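# Evaluation of a Two-Arm Tabletop Kit for Small Object Handling

Team: Rozália Kováčik, Radek Ďurica, Xiaoqing Qiu
Advisor: Ctibor Hubáček

## 1. Background

The department is deciding whether to buy the Brevow two-arm kit for the automation lab. Our team was asked to try the loaned unit for one term and report on how well it handles small items. The lab's older Xenos arm has only one gripper and cannot do any task where one part has to be held while another is worked on.

We looked at three things:

- how long the kit takes to learn
- how well the grippers deal with small, smooth objects
- how much the cameras help the operator

## 2. Setup

The kit came as two arms on a front rail, with a work surface and an enclosure. Each arm has a two-finger gripper and its own wrist camera. A separate camera gives the operator a view of the whole station. Radek handled the software install, which took one afternoon. The printed manual skips the step where the wrist cameras are assigned to left and right, and we had to ask the supplier for it.

## 3. Tasks

We wrote 4 tasks of rising difficulty. Tasks 1 and 2 used foam blocks and were finished early in the term. Task 3 was passing a part from one arm to the other. Task 4 used wireless earbuds and a charging case. Each task was run 20 times with the same operator.

Earbuds were chosen for Task 4 since they are light, rounded and hard to pick up in a repeatable way. The marble-patterned surface made the white parts harder to find on the station view, so the operator relied on the wrist view for the final approach. 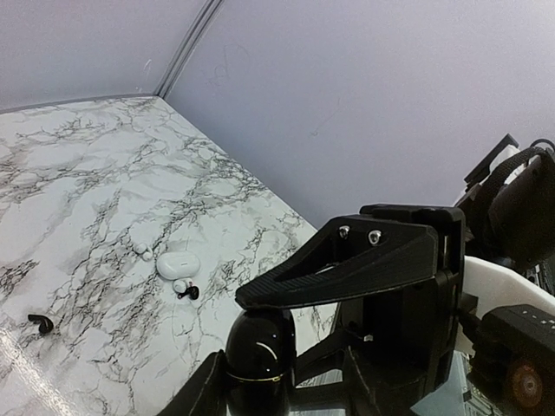
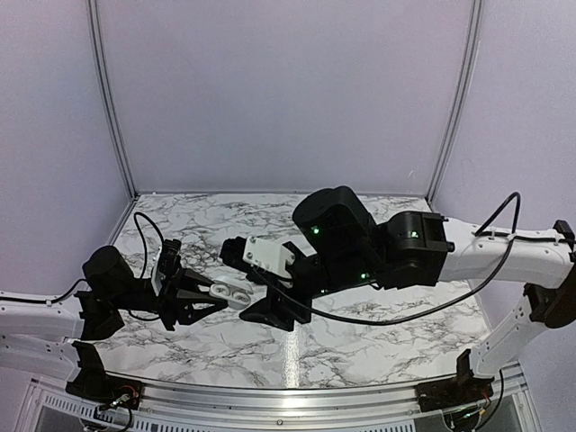
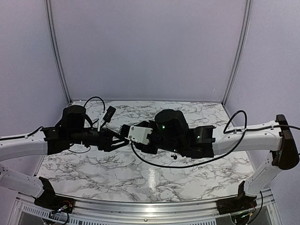

*Figure 1. Wrist view of the closed case and earbuds (first picture); station views with both arms reaching toward a small white object (second and third pictures).*

## 4. Observations

**Grippers.** The pointed fingertips are good for getting close to a small part. They are less good at holding a curved one. A glossy part tends to turn when the two tips are not level, and the operator then has to set it down and start over. Soft tip covers are sold as an extra, but we did not have them.

**Two-arm work.** Holding with one arm and working with the other was the main reason to look at this kit, and it did what we needed. New operators often moved both arms at once and bumped the fingers together. Xiaoqing suggested parking one arm before moving the other, and we made this a rule from Task 3 on.

**Cameras.** The wrist view was used more than we expected. Glare on the surface was a problem in both views, and a matte mat would be a cheap fix.

**Cables.** The cables need slack for the arms to move, and the long loops can get close to the work. We checked the ties before every session.

## 5. Recommendation

We recommend the kit for the lab, with the soft tip covers added to the order. Oľga Charvát has asked that the 2 spare fingers be kept with the unit when it goes back to the supplier.

Still open: a price for the covers, and whether the existing Xenos bench is deep enough for the front rail.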